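Week 4 handout: Sizing up a hand-held gripper kit
Robotics in Everyday Settings, Bratdale campus
Notes by Retno Tuhumury, revised 11 Aug 2026

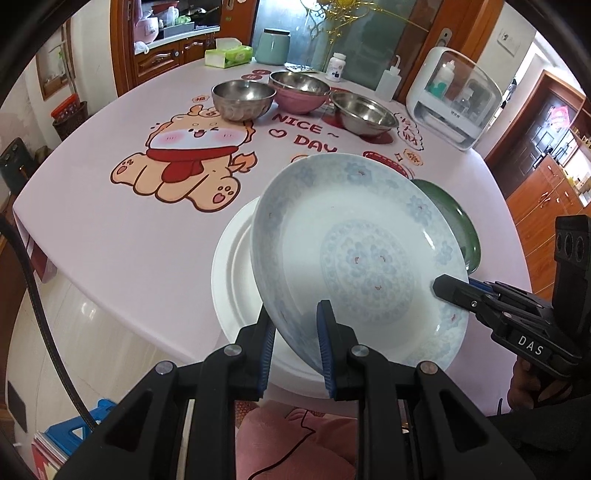
Last week we left off with the Arero kit and the question Hakim Chin raised at the end, whether a pair of hand-held grippers is worth the money for a small teaching lab like ours. I said I'd write up my thoughts, so bear with me, as I do tend to wander!

The quote from Jernero is $1,333 for the single and $2,000 for the pair, cables and finger pads included. I'd lean toward the pair. Dishes are a lovely test, and a tilted plate is a good deal easier to think about once you have a second set of jaws coming in at the other rim (try it with your own two hands at the sink tonight and you'll see what I mean).

When you write your review, please cover:
- grip on thin, smooth rims, and how the ridged pads behave
- weight in the hand after a long session
- where the cable goes when you turn your wrist
- spare pads, and what Jernero charges for them

Keep your favourite colour scheme out of it, please. Melur's draft last January spent a whole page on that, charming as it was.

Reviews go to Rizal Wattimena in room 164.

Related items
Week 3: Reading a supplier's quote
Week 5: The Radonjić wrist mount
Review template and marking guide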